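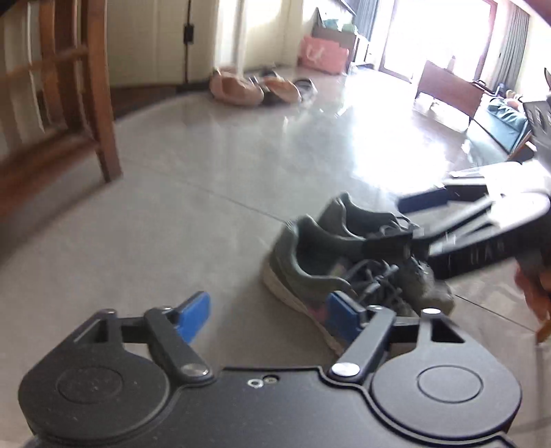 Shoes on the floor, shift on the clock

Training work at Gillside has moved out of the lab and into furnished rooms, and the job has changed with it

2023-01-05

The task sheet for the first block of the morning has one line on it: pair of shoes, two grippers, move and set down side by side. An operator will repeat it until the block ends, then change the starting position and repeat it again.

Gillside runs household handling work for companies that want machines to tidy, sort and fetch. Until November its operators sat at desks and drove a fixed arm with a joystick. They now carry the grippers themselves, one in each hand, and do the chore directly. The recorded movement is what the customer buys. The arm, a Buvik unit, still stands in the lab and is used to test whether a policy trained on the recordings can repeat the task.

For the people doing it, the first difference is physical. The desk job was hard on the eyes and neck. The new one is hard on the forearms and knees, as much of what needs picking up in a home is on the floor. Blocks were cut from 9 repetitions of a task to 5 after operators reported sore wrists, and a change of task now has to include a change of height - floor, then table, then shelf.

The second difference is skill. Two fingertips closing on a soft collar will fold it if they meet too high. Laces catch. An operator who has handled shoes all week learns to approach along the length of the foot and to let the second gripper steady the pair. None of this was in the original manual. It was added by the operators, who now have paid time to write it up and are named as authors of the section.

Pay has been slower to follow. The operator grade at Gillside was set when the work was classed as data entry, and it has not been redrawn. Staff have asked for a technical classification with 3 steps, tied to the number of task families a person is signed off on. Management has agreed to the steps but not yet to the rates.

There is also the matter of what is measured. Kulinside, the software that receives the recordings, marks each one as usable or not and gives no reason. In one month it rejected 316 from a single room. The operators traced most of those to glare from a glass door on a tiled floor, and the room was rescheduled to later in the day. Rejected recordings no longer count against an individual's record.

Cele, a smaller firm doing similar work, has kept its desks and joysticks and rotates staff between them and the hand-held tools every second week. Gillside is considering the same arrangement for its next roster.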